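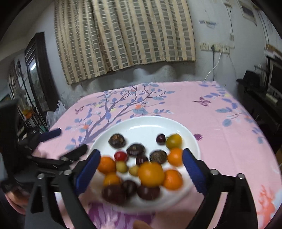

Figure 1. Cherry tomatoes on the round plate, between the ridged pads of the hand-held gripper.

Ridged or Flat? Comparing Finger Pads on a Hand-Held Gripper with Small Fruit
Rehema Mugo
Robotics Project Report, Saltham College

Summary

I compared two kinds of finger pads on a two-finger, hand-held gripper by picking up small fruit from a table and setting it down on a plate, or the other way round. The pads were the ridged Akine and the flat Revus. My partner and I logged 901 pick attempts, of which 273 failed. The ridged pads did better on most of the fruit, with the clearest gap on smooth, round cherry tomatoes. The flat pads did better on dried, wrinkled fruit, and I did not see that coming at all! I also compared two camera settings, 30 and 60 frames per second, to see which one gave clips that were easier to label.

Why fruit

My first plan used wooden blocks. It lasted one afternoon. Blocks are so easy for a parallel grip that both pads picked up nearly everything, and the results table was just a column of ticks. I wanted objects that differ from each other even when they have the same name, and that roll away when you get the approach wrong. Cherry tomatoes do both. A mixed box of them gives you striped ones, purple ones, orange and yellow ones, with different sizes and slightly different shapes, and the skin is smooth enough that a bad grip shows up right away.

Oranges went in as the large end of the range and some dried fruit as the awkward end. All of it went on the same table, on a patterned cloth. I kept the cloth on purpose. A plain background would have made the tracking easier, but I wanted to know whether the labels would hold up with butterflies-and-branches sort of clutter behind the objects, and a printed cloth is an easy way to get it.

Setup

The gripper is held in the hand and the fingers open and close with a trigger. A camera sits on the tool and looks forward between the fingers, so the fingers are always in view and the opening width can be read from the video later. We had two grippers set up the same way. My partner and I each used one, and we swapped halfway through so that a difference in how we squeeze the trigger would not end up looking like a difference in the pads.

The Akine pads have ridges that run across the inner face of the finger. The Revus pads are the same size and have no ridges. Both slide onto the same finger, and changing them takes a small screwdriver and some patience. We changed pads between rounds and never in the middle of one.

All labeling was done in Masanja, the clip tool we use in the course. For every attempt I marked the start of the approach, first contact, lift, and release. An attempt counted as a success if the fruit left the surface, traveled to the target, and was let go there with no drop on the way. If it rolled off the target afterward, I still counted it. I went back and forth on that rule for a while and decided that rolling said more about the plate than about the gripper.

Procedure

Each round started with the fruit in one group and ended when all of it had been tried. We did not choose an order ahead of time. The person holding the gripper picked whatever looked reachable, and that turned out to be useful, as you can see from the clips that we both left the small ones until last. Missed fruit could be tried again, and every retry went into the log as a new attempt.

We wiped the pads before every round. I added this step after noticing that tomato juice on the ridges changed the feel of the trigger. It was a small effect, but once I had felt it I couldn't stop feeling it, and the rounds from before the wiping rule are not part of the total above.

What happened with the tomatoes

The ridged pads were great here. With a smooth tomato, the ridges seem to give the skin somewhere to settle, and the fruit stops turning as soon as both sides touch. With the flat pads the tomato often spun first - you can watch the stem scar go round in the clip - and then either settled or popped forward toward the camera. Popping forward was the most common failure with the flat pads and the most fun one to watch back.

Size mattered less than I thought it would. What mattered was how close the neighbors were. On a full plate the fingers have to go down between tomatoes that are touching each other, and the pad on one side often reached a second tomato before the first one was gripped. Sometimes we lifted two. I logged those as failures, even when both arrived safely, and my partner still disagrees with me about it.

The plate itself got in the way too. A finger that comes in low touches the rim and stops, and then the other finger does all the moving and pushes the fruit sideways. Coming in from higher up and closing late fixed most of this. We both learned it by doing, so our later rounds are better than our earlier ones for both kinds of pads, and a fairer study would include practice rounds that don't count.

What happened with the mixed group

For the second set we took the fruit off the plate and put it in a loose group on the cloth, with the plate as the target. This changed the task more than I had planned. Cloth is softer than a plate and gives a little under the fingertips, so you can press down beside a small fruit and get the pads underneath its widest point. Both pads improved on small round fruit compared with picking from the plate. 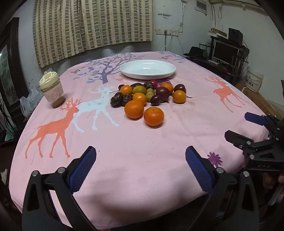
The large oranges needed the fingers almost fully open, and at that width the pads no longer face each other squarely. They tip outward and touch the fruit with one edge. The ridges helped with this, because an edge with ridges still bites a bit, while the flat edge slid up and over the top. After a few of these I started closing the fingers lower on the orange, below the middle, and the flat pads became usable again. They never felt as secure.

Dried fruit went the other way. The surface is already wrinkled, and my best guess is that ridges against wrinkles leave very little real contact. The flat pads press into the folds and hold. With the ridged pads, a dried piece would come up, hang for a moment, and peel off one side during the move. It looked so much like a good grasp at first that I mislabeled several of them and had to go back through the whole set in Masanja to fix the lift and release marks.

Camera settings

I recorded part of the rounds at 30 frames per second and part at 60. The question was simply which one made it easier to find first contact, the mark I had the most trouble with. At 30, a quick approach smears the small fruit, and the moment when the pad touches can fall between frames. At 60 I could usually point to one frame and be happy with it. The price is larger files and twice as many frames to step through, and with a trigger that you squeeze by hand, many approaches are slow enough that 30 would have been fine.

If I had to pick one for this kind of work I would take 60 for tomatoes and anything else that rolls, and 30 for the rest. Mixing the two inside one project is a pain, though. I had to convert all my time marks before I could compare them, and I made one mistake in the conversion that cost me an evening in August.

Limits

Two people did all the picking, and we both got better as we went. The fruit also changed over a session as it got handled, and I did not track which individual tomato was which, so a soft one may have been tried many times. I measured success and failure only. I would love to have grip force as well, but these grippers have no force sensor, and the closest I have is the opening width at the moment of lift.

I also never tested a pad with one ridged side and one flat side. It's the first thing I want to try now! The dried fruit results make me think a mixed pair could be a decent compromise, with the flat side doing the holding on rough surfaces and the ridged side stopping round things from spinning.

Next steps

The labeled clips are going into the course folder with the marks from both passes, including my wrong ones, so that another group can check how often they would have been fooled by the same grasps. I am writing a short script that reads the finger opening from the video, and so far it copes with the patterned cloth better than I had feared. It does lose the fingertips when a dark fruit is right next to a dark finger, so that is what I'm working on at the moment.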